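MEDIA RELEASE
Monday, December 16, 2019

Kisinside puts the dish rack back in the sink (and gives you your benchtop back)

TULLEY: I've been fitting out kitchens long enough to have a few grumbles, and my biggest one is the dish rack. You know the one. It lives on the bench next to the sink, it's got a tray underneath that you don't want to look at too closely, and it takes up the exact bit of bench where you'd like to be chopping an onion. People spend months choosing stone and tiles and handles and then on the first night they plonk a great big rack on top of it all. I've done it myself!

So I'm very happy to announce that Kisinside is launching the Suver, a wire drainer rack that sits down inside one basin of a double sink. It goes on sale in January from our showroom in Tulley and from our smaller shop in Rutherford, and we've been using one in the display kitchen at Tulley while we get everything ready. The first run is 200 racks. If they go quickly there'll be another run, and if they don't, well, I'm going to have a very well-equipped family.

I should say where it came from. We spent 11 months on this, on and off, mostly off whenever a paying kitchen came along. It began as a sketch on the back of a plumbing invoice and a question I kept getting from customers, usually right at the end of a long design meeting when everyone was a bit tired: "And where do the dishes dry?" My answer was always some version of "oh, on the bench, I suppose", and I never felt good about it. You've just paid for all that beautiful stone, and I'm telling you to park a rack on it.

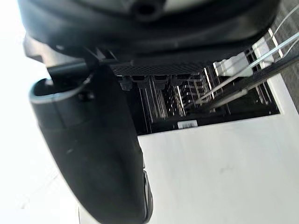

A lot of people also asked me why they'd bother when they've got a dishwasher. Fair question. I have a dishwasher, and I'm fond of it. But there's always something that doesn't go in: the good knives, the wooden spoons, the cup you want again in five minutes, the plate from the toast you had standing up. In my house the dishwasher runs at night and the rack works all day. When I asked our customers to tell me what was sitting beside their sinks, I heard about baby bottles, lunchbox lids, colanders, one very large preserving pan, and quite a lot of mugs. Nobody's kitchen works the way it does in the brochure, mine included.

The thing I like best about moving the rack into the basin is that the drips go where drips are supposed to go. There's no tray to empty and no towel folded up underneath going sour by the end of the week. You rinse, you stand the plate up, you walk away. And because everything is sitting lower, you've still got a clear line across the bench to the window or the telly or whoever you're arguing with about whose turn it is.

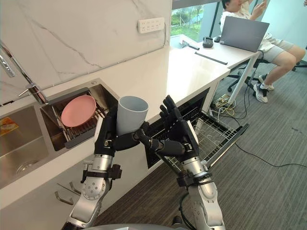
A pink plate standing in the recessed drainer rack, with a light grey cup held upright at the counter. The benchtop is white, and the backsplash is white with a grey-veined marble pattern.

Now, a word about plates, since they were what held us up the longest. Plates vary a ridiculous amount. Dinner plates have crept up in size over the years and side plates come in every depth you can think of, so a gap that's perfect for one set leaves another flopping about like washing on a line. I took home box after box from the op shop to try out. My kitchen looked like a church fete for 4 weekends in a row, and I got some looks when I turned up to return them all and then bought half of them back. We ended up with spacing that suits everyday plates nicely. If yours are big hand-thrown ones with a heavy foot, bring one in and try it on the display rack before you hand over any money. I mean that, we'd much prefer you had a play first.

Bowls are fine if you lean them. Cups go upside down along the rods, and glasses too, although I'd keep stemmed glasses on a tea towel the way my mum does. Pots I'd still do one at a time. A rack in a basin is never going to hold a whole Christmas lunch, and if anyone tells you theirs will, ask to see them do it.

We've had people through the Tulley showroom for weeks now and I've been shamelessly watching where their eyes go. It's nearly always the bench first, and then somebody wanders over and leans on it and looks down into the sink. 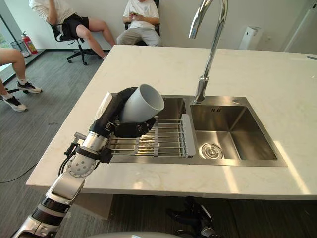 The question I get most from renovators is whether giving up a basin to a rack is a waste of a basin. I don't think it is, provided you keep the other one free. Most of us with a double sink wash in one side and pile things up in the other anyway, so all you're doing is making the pile a bit more civilised. In our display the rack takes the left basin, with its silver rods running parallel and grey plastic clips holding them, and the right basin is left bare stainless steel for washing up. The tall gooseneck tap comes up between and behind the two, which I'd recommend to anyone doing a double sink from scratch, as a high spout gives you room to get a decent pot underneath. If you're keeping an older, lower tap, just check you can still swing it across before you commit.

Speaking of older kitchens, you don't need a new sink from us to use a Suver. That mattered a lot to me. I got into this business doing up tired rental kitchens on next to no budget and I still think the small changes are the ones people notice. A sink is a big job once you start cutting stone, and it's usually a plumber, a stonemason and a week of washing up in the laundry tub. A rack is something you can try on a Saturday morning. Measure the inside of your basin at the top edge, front to back and side to side, and measure it again at the bottom because a lot of basins taper. Write both down (on paper, please, I've had customers ring me from the car trying to remember) and bring them in or phone them through. If your basin won't take one we'll tell you so.

Cleaning is the other thing. I give mine a going over with an old toothbrush and a bit of dish soap when I do the rest of the sink, and I wipe around the basin while I'm there. In a hard water area you might want some vinegar every so often. Leave the steel wool in the cupboard. If you've got a stone or marble benchtop, keep the vinegar well away from it too, as acid will mark marble and I have had that phone call more than once.

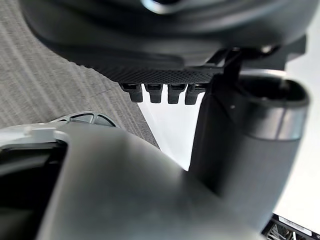 On price: the rack is $200. I know that's more than the one at the supermarket. I've bought the one at the supermarket, several times, and they've all ended up in the hard rubbish with rust on the feet. We went back and forth on the figure and this is the one that lets us make it properly and still keep spare parts in the shop. You'll be able to buy parts on their own, so a bit of damage doesn't mean starting over.

There are a few things it won't suit. If you've got a single bowl sink and you cook a lot, I'd stick with something you can fold away. If you've got a deep farmhouse style basin, you may find yourself reaching down further than your back would like. And if you're someone who loves seeing your nice crockery out on the bench, keep it out on the bench! I've got a friend with a timber rack on her wall that I'm frankly jealous of, and I wouldn't dream of talking her out of it.

The display at Tulley will stay up through January, and you're welcome to come and stand at it for as long as you like. Bring a plate or two. Bring your cup, if you've got a favourite. The kettle's generally on. The Rutherford shop doesn't have the space for a full kitchen, so we'll have a rack there on the counter for you to look over and measure, and the team can take orders on the day.

Both shops close over the Christmas break. Orders left with us before then will be put in the queue in the order they came in, and we'll ring you when yours is ready to pick up. Trade customers and kitchen designers who'd like one to show their own clients should talk to the Tulley showroom. We've put a few aside.

About Kisinside
Kisinside designs and fits kitchens and laundries from its showroom in Tulley and its shop in Rutherford. The Suver drainer rack is the first product we've made under our own name.

Media enquiries, samples and showroom visits: please contact the Kisinside showroom, Tulley.

ENDS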